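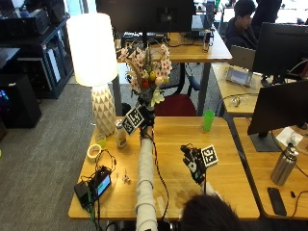

Slide 1. A mixed bouquet held up over the desk, lamp on the left.

Speaker notes: Running a small-town flower show on paper entries
Noelia Aguirre, Nadmont Garden Society

Start on time even if people are still getting coffee. Say who I am, say I have been show secretary for eight years, and say that questions can come at any point.

Opening. We had 200 entries at the last September show, from 40 exhibitors. All of them came in on paper cards. I get asked every year why we don't use an online form. Short answer: we tried one the year Lockwood merged its show with ours, and half the exhibitors phoned me to enter anyway. I ended up typing their entries into the form for them.

The entry card. Hold up a blank one. Four lines: name, class number, variety if known, and a box for the steward. The Andmont show has eleven lines on theirs and people leave most of them blank. If you don't use a line on show day, take it off the card.

Mention carbon copies. One copy stays with the exhibit, one goes in the box file. When a card gets soaked or goes missing, we write a new one from the file copy. Pause here for questions, this part always gets some.

The schedule. This is where most arguments start, so go slowly. Wording matters more than the number of classes. "A vase of mixed flowers" and "an arrangement of mixed flowers" are judged differently, and a new exhibitor won't know that. Read out our old Class 14 and ask the room what they think it allows. (It took us two shows to fix it.) The new version says how many stems, whether grasses and foliage count as stems, and whether the exhibitor brings the container. 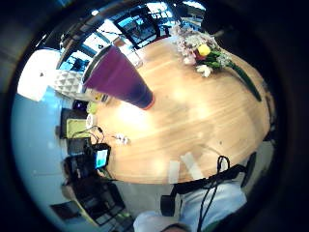 Containers and water

We supply plain vases for the cut flower classes. Exhibitors bring their own for the arrangement classes, and they take them home by five. Anything left goes in the Gronik crate under the kitchen hatch. We keep it until the spring meeting and then it goes to the rummage sale.

Fill vases after they are on the bench. Two people with long-spout cans can do the whole hall before eight in the morning if the tables are set the night before. Do not let exhibitors fill at the kitchen sink – the line goes out the door.

Judging. Doors close to exhibitors at ten. One steward with each judge, and the steward does the writing. Judges should not handle the cards at all. Tell the Lockwood story about the swapped cards, keep it short, leave out the names.

Tell them what I ask every judge for: one written comment on any entry that just misses a prize. It can be five words. People come back the next year because of those comments. I have had cards returned to me with the comment cut out and kept. 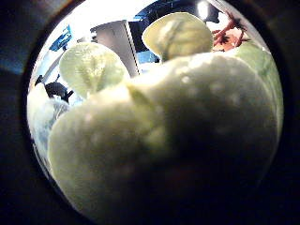
Vegetable and oddity classes bring in people who would never enter a rose. Ours costs nothing extra to run and uses the same cards. The rule to get right is how you describe shape, because growers and judges use different words for the same thing. "Uniform" will not help anybody with something as lobed and lumpy as what is on the slide, with its broad bulges and white flecks. We now write "true to type" for the standard classes and keep a separate class for anything unusual in form. Complaints dropped after that.

Money. Keep this to two minutes. We took in $1,337 last year from entries, teas and the plant stall together. Hall rental is the biggest cost, then prize cards. Offer to send the sheet to anyone who asks, and pass the sign-up pad down the left side of the room first.

If there is time: how we store the file copies, and for how long. If there isn't, skip to the handout. Blank cards and the current schedule are on the table by the door. Return the projector remote to the front desk.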